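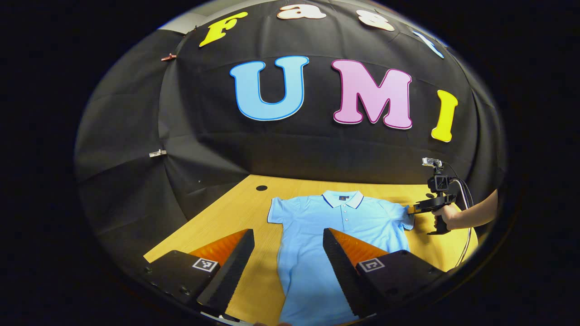 4. Hanging the Backdrop

The Helia crossbar goes up before any cloth comes out of the bag. People who do it the other way around end up wearing the cloth. Black fabric is the usual choice behind big cut-out letters, as with the blue U, pink M and yellow I here, and it forgives a lot, but it doesn't forgive folds. A couple of small clips down the side will hold the material where you put it. The wrinkles you will have to negotiate with separately.

4.1 What you need

Both Helia uprights, with feet attached (see section 3)
The crossbar, in its three pieces
Your fabric, already ironed, or at least already apologized to
The bag of 14 clips
A stepladder
A second person, ideally one who is still speaking to you after section 3

4.2 Putting up the bar

1. Stand the uprights where you want the two ends of the backdrop. Turn each foot until the long leg points forward.
2. Push the crossbar pieces together until each button clicks. A button that nearly clicked did not click.
3. Lower both uprights to their shortest setting.
4. Drop the crossbar onto the pins and tighten the wing nuts by hand.

CAUTION: Do not use pliers on the wing nuts. They are stronger than your fingers and weaker than your pliers, and we sell a surprising number of replacements.

4.3 Hanging the cloth

5. Lay the fabric over the bar with the good side facing out. If you can't tell which side is good, pick one and defend it.
6. Clip the center first, then both ends, then fill in between.
7. Raise the uprights one notch at a time, taking turns. This is the second person's moment.
8. Pull the sides gently outward and clip them to the uprights.

NOTE: For a curved backdrop, bring the uprights closer together and let the cloth bow between them. Letters will bow with it. Step back to where your guests will stand before you decide the spelling has gone wrong.

4.4 Adding letters

Felt and card letters can go on with the Sikder double-sided dots. Place the middle letter of the word first and work outward. Starting at the left and hoping is traditional, and explains most of the banners that read HAPPY BIRTHDA.

Let the dots set for 19 minutes before raising the bar any further. Annelore Gerlach, who tests our kits, swears by 14, but she also re-hangs more letters than anyone else in the building.

CAUTION: Dots will pull the nap off velvet. Use pins on velvet, and count them back into the box if there are children or bare feet about.

4.5 Outdoors

Don't. If you must, hang a sandbag on each foot and take the cloth down when the wind picks up. A backdrop is a sail with decorations on it.

For taking down and folding, go to section 5.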